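Helloston Makerspace - build support tickets
Ticket 223
Subject: left gripper drops out mid session, right one fine
Opened by: Eckhard Hellwig
Status: open, waiting on part
Priority: normal

Thursday, 9:40 am
Hand-held pair, sock sorting job. Left unit stops reporting jaw position partway through a run. Jaws still move fine by hand, number on screen just freezes. Right unit never does it. Restarting the logger brings it back for a while, then same again. Log says "left: no data 600 ms, dropping" and then nothing until restart.

Setup is stock apart from the top plates, which I printed myself. Logger on the Palleck mini PC, both grippers into the same powered hub. Firmware is the same on both, checked twice.

9:55 am
Tried so far:
swapped hub ports - no change
swapped USB cables left to right - fault stays with left gripper
different hub (old Fimden one from the drawer) - no change
logger with only left connected - still drops, takes longer

So not the hub, and prolly not the USB cable either. Leaves the encoder, the little board, or the pigtail coming out of the handle.

10:20 am
Reply from bench support (Åberg):
Does it happen with the gripper lying still? Leave it logging on the bench, don't touch, let us know. Also what is the timeout set to in the config. Default is 35 ms and people keep changing it.

10:50 am
Left it lying still the whole coffee break. No drops. Picked it up, first sock, dropped out on the second. So movement. Timeout is at 600, I raised it last month when I was chasing something else and forgot to put it back. Put it back to 35 now. Drops show up much sooner in the log, which at least makes testing quicker.

11:15 am
Ran the normal job again with the screen turned so I can see the left number while working. Pick from the table, fold, into the tray, next. It goes when I roll my wrist outward to get at the near row. Straight reach to the back row is OK. Did it over and over, same wrist angle every time.

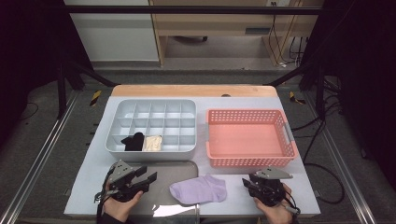
Wiggled the pigtail where it enters the handle with the jaws held half open. Number freezes, comes back, freezes. Pretty sure that's it. No strain relief on that side, I left the clip off when I put the new top plate on becuase the screws were too short.

11:40 am
Åberg:
That'll be it. Open the handle, look at the crimp on the white wire, they break right behind the connector. Don't glue it. Re-crimp or swap the whole pigtail. And fit the clip.

12:30 pm
Opened. White wire hanging on by a few strands. Re-crimped it, badly, our crimper is for bigger contacts. Taped the cable to the handle for now. Ran 3 short sessions, one drop in the last one. Better but not fixed.

Also noticed the jaw zero is off after reassembly, reads slightly open when fully closed. Re-ran zero from the menu, saved, OK after power cycle.

12:45 pm
Need:
new pigtail, left side, the long version
longer screws for the clip
somebody's proper crimper, if anyone in Helloston has one pls reply here

Runs from this morning - anything logged before the timeout change has gaps in the left channel. I moved those to the "bad_left" folder, don't train on them. Right channel in there is good if anybody wants it.

1:10 pm
Åberg:
Have one long pigtail here, will put it on the Palleck shelf tonight. Screws you can take from the drawer under the printer. Leaving this open until you've done a full session without a drop.

1:15 pm
Thx. Will fit it tomorrow and post the log.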